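Slow Sundays, Sore Shoulders and a Drawer Full of Seed Packets

December 10, 2019

I cleaned out the seed drawer this morning, which I only do when I'm avoiding something else (the Christmas cards, if you must know). It's the bottom drawer of the old desk in the back hall, and it sticks, so you have to lift and wiggle at the same time, and then it comes out all at once and lands on your foot. I've been meaning to rub a candle along the runners for years.

Anyway, I was sitting there on the floor with packets all over the rug and a cup of tea going cold, and I thought I'd write down how the garden went before I forget the whole year, because I do forget. I was sure I grew the yellow pear tomatoes last summer and it was the summer before.

We moved to Sirkwood in the spring six years ago, and the soil in the backyard was the kind you could make flowerpots out of. I'd come from a house with nice black dirt, dirt that just fell apart in your hands, and I had no idea how lucky I'd been. My first carrots here looked like thumbs. I've been hauling leaves and compost out there every fall since then and I finally feel like it's turning into something, at least in the bed by the garage. The bed along the fence is still pretty sulky.

This April was cold and wet and I was impatient. I put the peas in early anyway and they sat there doing nothing for so long that I dug one up to look at it. (Don't do that.) They came along in the end, and we had peas for a good couple of weeks, eaten mostly standing up in the yard in our pajamas. I don't think a single bowlful made it as far as the stove.

The beans were the real success. I saved seed from a purple pole bean a neighbor gave me over the fence, and they went right up the strings and over the top and started feeling around for the gutter. I picked every other day and still missed plenty. If you've never grown pole beans and you have a sunny wall, please try them! They're so willing.

The squash, on the other hand, oh dear. Vine borers again. I tried wrapping the stems in foil, which I'd read about, and I tried going out with a flashlight, and I lost four plants out of the 10 anyway and then mildew got the rest by the end of August. I got enough zucchini for bread and one rather nice soup, so I shouldn't complain, but I'm giving squash a year off and putting garlic there. The garlic's already in, under a big pile of straw, and I peek at it more than I should.

Tomatoes were fine, just fine, nothing to write home about. They cracked after the big rain in July. I made sauce with the ugly ones and it's in the freezer in old yogurt tubs with no labels on them, so every time I thaw one it's a little lottery between tomato sauce and stewed plums. We've had plums on spaghetti once so far.

Now, next year. I wrote a list on the back of an envelope while I was down there on the rug, and I'm copying it here so I can throw the envelope away.

1. Start the peppers earlier. Mine were only just turning red when the frost came. I'll put them on the shelf over the dryer where it's warm, and I'm going to try up to 30 of them and give away the extras, because there are always people who'll take a pepper plant.

2. Fix the rain barrel. The spigot drips and the whole side of the shed has gone green. I think it only wants a new washer, but I've thought that since last fall and haven't bought one.

3. Clean the tools before putting them away. My good spade spent most of November leaning on the compost bin and I felt terrible when I found it. A wire brush and some oil and an hour of the radio, that's all it takes. 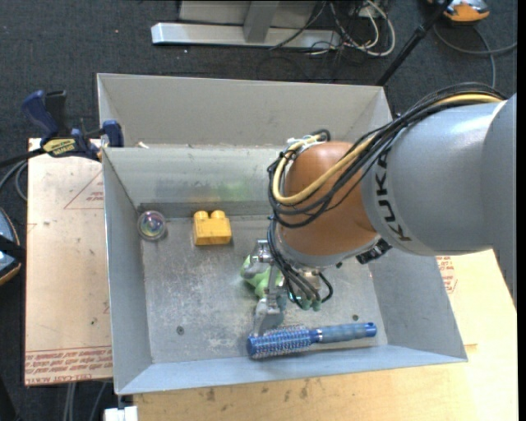
4. More flowers in with the vegetables. The zinnias I stuck in at the ends of the rows were the prettiest thing out there, and the bees thought so too. I have half a packet left and I want orange ones as well.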